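Schul-AG: Greifer drückt Speicherriegel schief in die Halterung, was tun?

Eingestellt von Amber Nuttall am 29. Juni 2026 in: Robotik in Schule und Verein

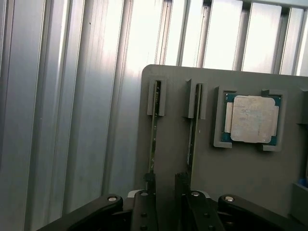 Hallo zusammen, ich hoffe, ich bin hier im richtigen Unterforum gelandet, sonst schiebt mich bitte einfach weiter! Ich betreue seit April zusammen mit einer Kollegin eine Robotik-AG mit 13 Jugendlichen aus der Mittel- und Oberstufe, und wir haben uns für den Treloar-Wettbewerb angemeldet. Die Aufgabe in unserer Klasse heißt »Rechner bestücken«: Der Arm soll zwei Speicherriegel und einen Prozessor aus den Halterungen einer Platte nehmen, kurz ablegen und danach wieder an genau dieselbe Stelle zurücksetzen. Für jeden Durchgang hat man 200 Sekunden, und wer ein Teil fallen lässt, fängt bei diesem Teil wieder bei null an.

Der Prozessor klappt inzwischen erstaunlich gut. Die Halterung mit den vier Ecklaschen verzeiht eine Menge, und der Metalldeckel ist schön griffig (unser Exemplar ist ein altes Schätzchen mit ordentlich Kratzern und Flecken, das darf ruhig auch mal irgendwo anstoßen). Sorgen machen uns die Riegel. Das Herausziehen geht fast immer, aber beim Zurückstecken kommt der Riegel leicht verkippt an, setzt auf dem Rand des Schlitzes auf und rutscht dann zwischen den Fingern nach oben weg. Beim linken Schlitz passiert das seltener als beim rechten, was ich mir überhaupt nicht erklären kann. Die Platte ist fest verschraubt, das haben wir dreimal kontrolliert.

Was wir schon probiert haben: langsamer fahren, fester greifen und den Greifpunkt weiter nach unten legen. Fester greifen macht es eher schlimmer, finde ich. Gesteuert wird das Ganze mit der Software von Nerkach, die Kamera sitzt vorne am Handgelenk und schaut über die Finger hinweg auf die Platte. Bei den letzten Testläufen haben wir 81 Einsteckversuche mitgeschrieben, und es waren so viele Fehlversuche dabei, dass die Stimmung in der Gruppe ein bisschen gekippt ist. Ich würde den Kindern vor den Ferien so gerne noch ein Erfolgserlebnis gönnen! Hat jemand von euch schon einmal mit so schmalen Schlitzen gearbeitet? Ich bin von Haus aus Biologielehrerin, also bitte gerne in einfachen Worten.

Liebe Grüße
Amber

Aminu Fashola

Liebe Amber, erst einmal herzlichen Glückwunsch, dass ihr überhaupt schon so weit seid, nach den paar Wochen! Wir haben mit unserer Vereinsgruppe im letzten Jahr eine ganz ähnliche Aufgabe gehabt und sind wochenlang an derselben Stelle hängen geblieben.

Nach deiner Beschreibung würde ich auf den Winkel tippen. So ein Riegel ist lang und dünn, und wenn ihn die Finger nur an einer kleinen Stelle halten, dreht er sich beim ersten Widerstand um genau diesen Punkt. Mit mehr Kraft drückt ihr ihn dann nur noch kräftiger gegen den Rand. Mein Vorschlag wäre, in dieser Reihenfolge vorzugehen:

Zuerst den Riegel von Hand in den Schlitz stecken, den Arm bei offenen Fingern hinfahren und ganz langsam schließen. Wenn sich der Riegel dabei sichtbar zur Seite bewegt, steht der Greifer nicht mittig. Verschiebt die Position so lange, bis beide Finger gleichzeitig anliegen, und speichert sie für jeden Schlitz einzeln ab. Bitte nicht die Werte vom linken Schlitz nehmen und einfach den Abstand dazurechnen, den Fehler haben wir auch gemacht.

Danach das Einstecken in zwei Bewegungen aufteilen. Der Arm fährt bis kurz vor den Schlitz, bleibt einen Moment stehen und geht erst dann hinein, und zwar genau entlang der Richtung, in der er den Riegel herausgezogen hat. Ihr könnt den Weg beim Herausziehen aufzeichnen und rückwärts abspielen, das ist verblüffend zuverlässig. Auf den letzten Millimetern die Greifkraft ein kleines bisschen zurücknehmen, damit sich der Riegel selbst ausrichten kann.

Und zum Unterschied zwischen links und rechts: Schaut doch mal, ob der Arm beim rechten Schlitz mit einem anderen Handgelenkwinkel ankommt. Bei uns war es eine winzige Verdrehung, die man mit bloßem Auge kaum gesehen hat. Ein Geodreieck an der Platte hat geholfen, und die Jüngeren hatten gleich eine Aufgabe, bei der sie mitmachen konnten.

Haltet durch und schreib unbedingt, wie es ausgegangen ist!

Beryl Wragg

Nehmt Gummibelag auf die Finger. Wir haben den dünnen von Boltutano, lässt sich mit der Schere zuschneiden. Danach war Ruhe.

Nuria Carretero

Der Belag von Beryl ist eine feine Sache, aber lest vorher bitte in den Regeln nach. In manchen Klassen muss man Änderungen am Greifer anmelden, und es wäre doch jammerschade, wenn ihr deswegen Punkte verliert. Außerdem werden die Finger dadurch dicker, das heißt, ihr müsst die Positionen danach noch einmal neu einlernen.

Ergänzen möchte ich noch etwas zum Licht, weil du die Kamera erwähnst. Auf deinem Foto ist die gerippte Metallwand hinter der Platte sehr hell, oben rechts fast weiß, während Platte und Greifer ziemlich dunkel bleiben. Falls eure Software die Position der Riegel aus dem Kamerabild holt, kann das schon reichen, damit sie die schmale Kante mal hier und mal dort vermutet. Hängt probeweise ein mattes dunkles Tuch vor die Wand und lasst dieselbe Reihe noch einmal laufen. Kostet nichts und ist in fünf Minuten gemacht. Wenn ihr nur mit fest gespeicherten Positionen arbeitet, könnt ihr meinen Absatz getrost vergessen und euch an Aminu halten.

Amber Nuttall

Ihr seid ja wunderbar, vielen lieben Dank euch allen! Die Positionen holt tatsächlich die Kamera, also probieren wir am nächsten AG-Nachmittag zuerst das Tuch und dann das Rückwärtsabspielen. Wegen des Belags frage ich bei der Wettbewerbsleitung nach. Ein Geodreieck haben wir hier zum Glück in jeder Schultasche.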